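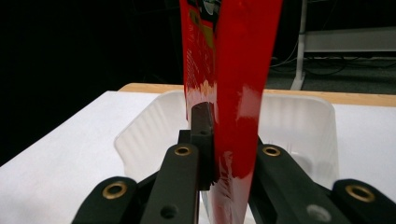
Rockets land near Ciradham airfield as convoy talks stall

Two rockets landed near the airfield at Ciradham early this morning, hours after talks on reopening the Rivton road broke up without a deal. One hit an empty field north of the runway. The other struck a fuel shed outside the perimeter fence and started a fire that burned until after sunrise.

No one was killed. Two local workers were treated for smoke inhalation at the airfield clinic and released before noon, the monitoring mission said.

The attack is the first on the airfield since the ceasefire in the Shih valley was extended in January. The mission has 94 people at Ciradham, most of them engineers, drivers and medical staff. They were ordered into shelters at 4:20 a.m., when the warning siren sounded, and stayed there for more than an hour.

"The siren worked, the shelters worked, and everyone was accounted for," said Yao-tsung Hsiao, a spokesman for the mission. "We are treating this as a deliberate attack on the airfield. We are not going to say who did it until we know."

Hsiao said a patrol later found the launch site, a pair of metal rails set into a dirt bank on the far side of the river. A timer was attached to the rails, and a third rocket had failed to fire. It was destroyed where it was found. The use of a timer could make it hard to tell who set up the launch, as the crew may have left the area long before the rockets went off.

There was no claim of responsibility by late afternoon. A channel used by the armed groups in the upper valley posted a short message at 6 a.m. that said the airfield "will have no quiet nights while the road is closed." The message did not mention rockets and did not say who had written it. The same channel has taken credit in the past for attacks that other groups carried out.

The road in question runs from Ciradham to Rivton and is the only paved route into the upper valley. Government troops closed it 14 weeks ago after a mine damaged an army truck. Since then, food and fuel for the villages above Rivton have come in on a dirt track that is often blocked by mud. Trucks that used to make the trip in a morning now take a full day, and some drivers have refused to go.

Both sides met at the district offices in Clustley yesterday to discuss letting aid convoys back onto the paved road under escort. The meeting lasted less than three hours. The government side wants its own soldiers at the checkpoints. The valley groups say they will accept only mission monitors – a demand the government has turned down twice before.

Mission officials had hoped to leave Clustley with at least a trial run of one convoy a week. Instead the two delegations left by separate doors and neither took questions. A government statement released in the evening said the talks would go on "when conditions allow."

Jui-lin Hung, a researcher who follows the conflict and has written on past ceasefires in the valley, said the timing of the attack was not a surprise.

"Every time the talks stop, something gets fired," Hung said. "It is usually small, and it is usually aimed close to a target that both sides care about. The people doing it want to be noticed at the next meeting."

Hung said the choice of the airfield was still a worrying change. Most of the earlier fire this year was aimed at army posts along the ridge. Ciradham is used for medical flights and for the mission's own supply planes, and both sides agreed in writing to leave it alone.

"If that agreement is no longer being followed, then the mission has to ask how it moves its people around," Hung said. "There isn't another runway within a day's drive."

Flights in and out of Ciradham were stopped after the attack. A medical flight with four patients on board was sent back to the coast while it was still an hour away. The runway was checked for damage and fragments and reopened at 1 p.m., but only for daylight flights. Hsiao did not say how long that limit would last.

The mission has 499 people in the valley in all, counting local staff. Their movements outside the main bases were cut back in the morning, and patrols near the river were put on hold. The weekly supply run to Rivton has been delayed.

In Ciradham town, which lies south of the airfield, the blasts woke people and broke windows in the streets closest to the fence. The primary school stayed closed. The market opened late, and several shop owners said fuel prices had gone up by midday on reports that the burned shed had held part of the town's reserve. The mission said the shed belonged to a private seller and was less than half full.

Army commanders in the district said they had sent extra troops to the river crossings and were searching cars. The valley groups accused the army of using the attack as an excuse to move soldiers into an area where the ceasefire does not allow them. The mission said it had received a formal complaint about the troop movements and would look into it along with the rocket fire.

Monitors are expected to collect fragments from both impact sites tomorrow. Their findings will go to the two delegations before any new meeting is set. No date has been given for a return to Clustley.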